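**Progress report to the Wornlow Arts Fund**
24 Jun 2022
Project: Tierney Hall sound and dance nights

The grant covers a public address upgrade at Tierney Hall and a season of low-cost dance nights. The first half of the work is finished. We are on budget overall, with one overspend and one delay.

**Equipment**

The old speakers have been taken down and the new pair is up on the side walls, angled in toward the dance floor. We ran new cable along the picture rail and labeled both ends. The hum we reported in December came from a bad ground in the stage left outlet. An electrician replaced the outlet and the hum has not come back.

The lighting bar is still waiting. Otel, our supplier, has moved the delivery date twice. We have borrowed a bar from the Jerkport community center for now, and they would like it back before their fall program starts. If the new one has not shipped by then, we will cancel the order and buy a plainer model from stock.

We spent $600 more than planned on cable and wall brackets. The first brackets were rated too low for the speakers and had to go back, and the restocking fee is part of that figure. We took the difference from the publicity line, which had room in it.

**Events**

We have held 4 dance nights since the last report. Two were general, one was for families, and one was a swing night with a live band for the first hour and records after that. The swing night sold best. The family night was thin, and parents told us the 7:30 start was too late for small children. The next one will start at 5.

Neighbors on the north side complained about bass after the second event. We now turn the subs down at 10 and keep the fire door closed – it had been propped open for air. There have been no complaints since.

**Training**

The beginner DJ course has 32 people signed up, more than we can take in one group, so we will run it twice. Each group gets time on the house mixer and a turn playing the first half hour of a real event. The handout on gain levels needs rewriting. People kept reading it as a guide to the master volume, and we had clipping at two of the practice sessions.

**Money still to come**

We have $1000 of the grant left to claim. It is set aside for the lighting bar and a spare set of microphone cables. Receipts for everything else are in the folder sent with this report.

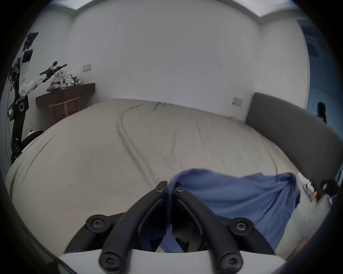
We would like to keep the final claim open until the lighting order is settled one way or the other. Please let us know if that needs a separate form.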